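April 25, 2014

Folding trials, kitchen bench

Good day on the small stuff! Got through the whole basket of black bits that Jadwiga left me, and I think we finally have a fold worth writing up for the Rengifo packing sheet.

Started flat on the stone, as in the Kastley notes. Hopeless with anything soft and dark - the pattern in the counter is so busy that I kept losing the edge of the cloth. Moved over to the foil-covered folding panel next to the stove and it was much easier. Black on silver, you can see every crease. The ridges grip a little too, which I hadn't expected and rather love.

Weighed the finished bundle with its bag: 964 g. Limit is 1,000, so there is room for the card.

What worked best for the narrow pieces:

1. Lay it lengthways along the panel and smooth from the middle out.

2. Long sides in, one over the other. Don't press hard, the folds want to stay a bit loose.

3. Pick it up and finish it in the air, both hands, thumb across the front to keep the overlap shut. Thick end up, pointed end hanging down over the foil.

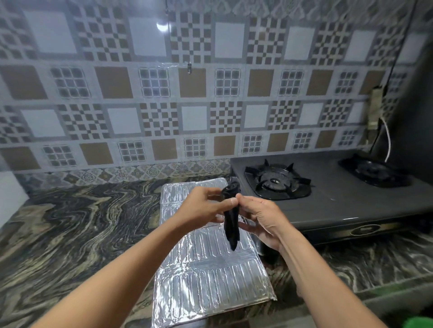 Still to do

Ask Jadwiga Urbańczyk if Usevmont want the top tucked in or left as it is. I like it left. Try the same fold on the grey ones. Panel needs wiping down, and I'd love a second one before July.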